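4.2 What "mixed household" means in practice

The literature on domestic clutter relies heavily on the phrase "mixed household items", and we have become doubtful that it means very much. Verstraete and Lambrechts use it for whatever collects at the foot of a staircase. Voß uses it for the contents of a kitchen drawer. Neither says how mixed a group has to be before the label applies, and both then go on to compare sorting times as though the matter were settled.

Our own collection, drawn from the Brunance sets, has the same weakness. It holds 416 item groups, each placed in a bin and given a label by three readers working apart. The readers were told to name the room to which each group belonged. The instruction sounds harmless. It assumes that a group of things has a room, and for a good share of the groups we do not think that it does.

Figure 3 shows the kind of group we have in mind. The two spoon-like utensils point to the kitchen, the toy building blocks to a child's bedroom or a living room floor, and the artificial succulent pieces and flower pot to a windowsill or shelf. The red fabic item was a harder case. Readers who took it for a sock sent it to the laundry; one who was unwilling to go beyond "cloth" left the line blank, and we have some sympathy with that choice.
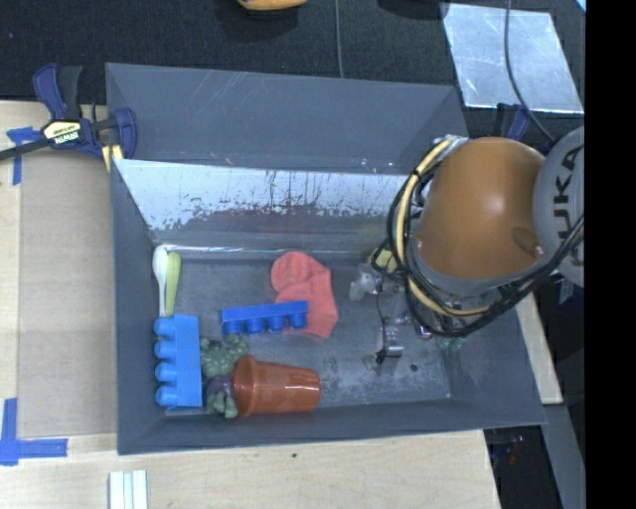

Figure 3. A mixed group in a grey bin: utensils, blue toy building blocks, a folded fabric item, artificial succulents and a plastic flower pot on its side.

It could be argued that the disagreement is a fault of the readers and would go away with better training. Leemans has made this case at length, and it deserves a fair hearing. We tried it on a subset of 20 groups, with a longer guide and a worked set of answers. Agreement on single items rose. Agreement on the room for the whole group hardly moved, and in 5 of the groups it fell, apparently as readers grew more confident in different answers.

A second objection is that closeness should count for something: things that lie together are things that are used together. We see little support for this. In Figure 3 one end of the darker blue block rests over part of the fabric, and the plant pieces lie next to the pot. The second pairing makes sense as a household pairing. The first does not, yet a rule based on contact would favour it. Koo's Skallard index is built on just such a rule, and we would be wary of reading its scores as a measure of how people keep their homes.

We therefore report results by item and leave the room labels to the appendix. Readers who want a single figure for "mixedness" will be disappointed. We could have produced one - the sums are easy enough - but we do not know what it would have measured, and we suspect that the same is true of several figures already in print.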